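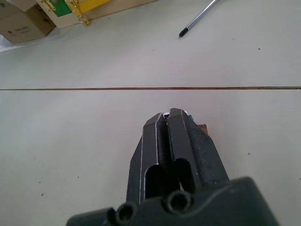 White table with the seam running across it, first room on the tour.

The Dromthorpe open day ran through the afternoon, and I went mainly for the packing and small goods rooms. The building is a former knitwear works on the Jorkavcombe road. Entry was free and included a printed floor plan, which I needed, as the corridors on the ground floor all look the same. Parking is on the gravel at the back. I walked from the bus stop in 11 minutes.

Groups were limited to 8 people. Ours started with the sorting tables, then went on to the parts store, where the shelving came secondhand from Pramanik when that firm moved. Our guide said the store holds 754 item numbers. Most are screws, lids, clips and housings kept in shallow drawers. Labels are handwritten, and the older ones have faded to the point where I could not read them.

After the store we came back to the tables and were able to stand and watch for as long as we liked.

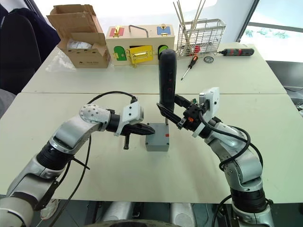 Black handheld device standing on the small gray box. Open cardboard box on the far table, left side.

The far table is used for things waiting their turn, so cardboard boxes and wrapped items end up there. The near one is for work in hand. Both are white and they meet at a seam. I have a similar arrangement at home with two old desks, though mine are not the same height and small parts go down the crack.

I spent longest looking at the box itself. It is gray plastic with rounded edges and a lid, and the join between lid and body goes around the sides. A small red label or tab is on top near the back corner. There are small dark holes at two of the corners — for screws or a latch, I would guess, but I did not ask. 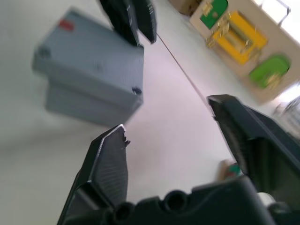 Gray box with its lid on. Red mark at the back corner.

The last stop was the Zuller room, where cartons are made up flat in bundles of 500 and tied with paper tape. Coffee was in the old canteen and cost extra. The next open day is in October. Anyone going should take the earlier tour, as the upstairs rooms close at four.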